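How many demos before a toy cleanup policy starts to work?

Posted in September by Evaristo Farina
12 comments · 7 shares

I've been collecting examples with a hand-held gripper for two weeks and I'm having a blast! The task is simple: pick up one small toy or trinket, carry it to a plastic storage bin, let go. I have 266 clean episodes so far, all recorded in one playroom. My first trained policy reaches for things nicely but lets go too early, sometimes way short of the bin. Do I need more of the same, or am I collecting the wrong way?

Barbara Jasińska
9:40 pm

Oh, I love this stage! I'd keep going, but change what you vary. My first set for Ciklow was 447 episodes and nearly all of them started from the same spot on the floor, so the model learned that spot and not much else. Move the bin between takes. Start from the left, the right, kneeling, standing. Flat, shiny things like a little card holder deserve plenty of takes, and so do soft ones, because you close the fingers so differently on them.

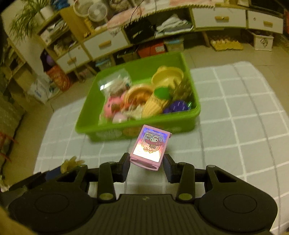

Should failed grasps stay in the training set? Keep the ones where you recover and finish the job, and put the rest in a separate folder.

For the early release, look at your own hands first. I was opening the fingers while still moving, and the policy copied me perfectly (a bit embarrassing). Now I stop over the bin, hold for a beat, then open. Fixed most of it in one retraining.

Vojtěch Šťastný
10:15 pm

Agree with Barbara about the pause. Also check that your gripper width and your video line up in time. Mine were off by a few frames and it looked exactly like letting go early — took me a whole weekend to find. Clap the fingers shut twice at the start of each session and compare.

We got decent results on Fenora at 595 episodes over four rooms. The rooms helped more than the count did.

Obaidul Munshi
7:05 am

more data. we have 3,854 and still adding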